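Road edge detection in rain: results with the droplet masking trick
Forum > Perception > Outdoor robots

gravelhound
Finally got the Plarkora numbers and I'm so pleased I had to post! Quick recap for anyone who skipped the last thread: we don't try to clean the rain out of the picture. A small network guesses which pixels are behind a droplet, and the edge detector just gives those pixels less say. The test set is 1,096 hand-labeled stills from the Nostcombe road, all wet, no lane paint to lean on along the shoulder side.

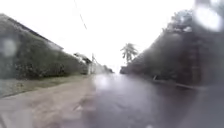 Median error on the left pavement edge dropped by nearly half against our old baseline, and training took 300 labeled droplet masks, which is tiny (I drew them all over one weekend and my wrist knows it). The dirt shoulder was the part I expected to fail, and it's where we gained the most.

tin_otter
Love this. How does it do against plain deraining first, then detection? That was the Varghese approach and it looked great on their plots.

gravelhound
Better on the edge, worse on poles. Deraining kept inventing a nice smooth border where the asphalt is broken up. Pretty pictures, wrong line.

mudflap77
I'm going to disagree a bit. All your stills come from one road, so the network may have learned that road. We ran something similar at Mututthorpe and the gain mostly vanished when we switched sites. I'd hold off on "nearly half" until you have a second location.

gravelhound
Fair, and I'd like to see your numbers. I did hold out 132 stills from a stretch it never trained on, and the gain shrank but stayed.

mudflap77
Same road, same trees, same camera height. Still one site to me.

tin_otter
You're both making me want to rerun ours tonight.

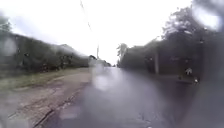 kerbcrawler_bot
Does the masking step slow things down much on a small onboard computer?

gravelhound
It adds 2 milliseconds per still on ours, since the mask network runs at quarter resolution. Code goes up Monday once I've fixed the loader.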